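We use cookies to remember your settings and count visits. Accept | Manage preferences

Recalibrating the bin cell after the clamp slipped

I spent most of June on the picking cell, and most of that on one problem, so I am writing it down while I still have my notes.

The cell is simple. There is a metal bin on a table, an arm beside it, a camera that looks down into the bin, and a two-finger gripper. We put mixed items in, and the arm takes them out one at a time. Verena Rüegg set it up originally. I took over the upkeep when she moved to the Musholm project, and she left me a good handover file, which I should have read more closely than I did.

The trouble started with a run of 600 picks. The cell normally drops or misses a few in a run that long. This time it finished with 468 good picks, and when I went through the log, 79 of the misses were the same kind: the fingers closed in the right place but too high, and came up with nothing. The rest were the usual mix of slippery items and bad angles.

My first thought was the fingertips. The tips wear, and when they wear the grip point changes. I took both off and put a new pair on, ran the finger open and close routine, and started again. No change. I also checked the fitting on each air line for leaks with soapy water and found nothing. That was one full afternoon.

Next I looked at the camera. Notburga Zwahlen, who looks after the software side, asked me to save the depth data for the empty bin and send it to her. She compared it with the one from the handover file. The floor of the bin was coming out tilted. One end was close to where it should be and the other was high enough to explain the misses. So either the camera had moved or the bin had.

It was the bin. One of the bar clamps had lost its bite and the bin had crept. I found this by putting a square against the table marks, which took five minutes and should have been the first thing I did. The handover file says, in the second paragraph, to check the clamps before anything else.

The fix went like this.

I powered the arm down and locked it out before leaning over the table. Then I took the clamps off, wiped the bin edge and the jaw pads with alcohol, and moved the bin back to its marks. The marks were tape and one had started to lift, so I replaced it. I put the clamps back on and tightened them by hand, a little on one, a little on the other, until neither would turn any more.

Then the calibration. Ours is a touch-off. You put a pointed tool in the gripper, jog the arm at low speed to a set of known points on the bin, and store each one. The program from Lammers fits a plane and gives you the error. If the error is over 2 mm you do it again. I had to do it again. On the first pass I had let the tool sit crooked in the fingers, and every point was off by a different amount.

While I was in there I redid the cable dress. The cables and hose have to follow the wrist all the way round without pulling, and they had worked forward so that the loop was coming close to the gripper on deep picks. I slid the bundle back, gave it more slack at the last joint, and drove the wrist slowly to both ends of its travel while I watched the loop. It cleared the bin wall each time. I would like a proper cable guide from Greter but we don't have the budget this quarter.
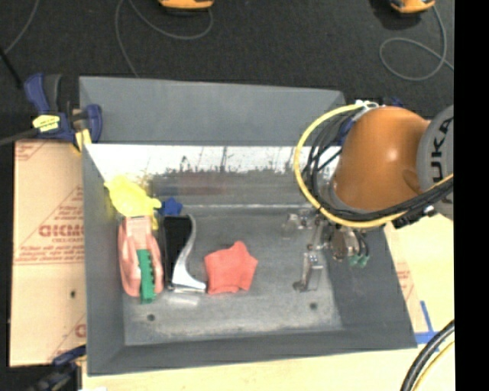

For test items I use a mixed set, with some hard things, some soft ones, and at least one with a shape that tangles. Soft, flat ones are the worst for us. They lie almost level with the floor, so any height error shows up right away. If the cell can pick those, it can pick the others.

Reflections were the other thing I wanted to look at. Bare metal gives the depth camera trouble, and the bright patches come back as holes or as spikes. Notburga added a mask along the back wall so that the planner ignores anything it thinks it sees there. It costs us a bit of reach at that side. I have thought about painting the inside of the bin matte, but the paint would scrape off, and the Meltdale people want the bin left as it is.

I have added a few things to the start-up list. Clamps by hand, every morning. Square against the marks. One depth capture of the empty bin, saved with the date. It adds ten minutes and I have already skipped it once.

Still open: the plane fit drifts a little between a cold start and mid-afternoon. I don't know yet if that is the camera warming up or the arm. I'm going to log it for two weeks and post the numbers when I have them.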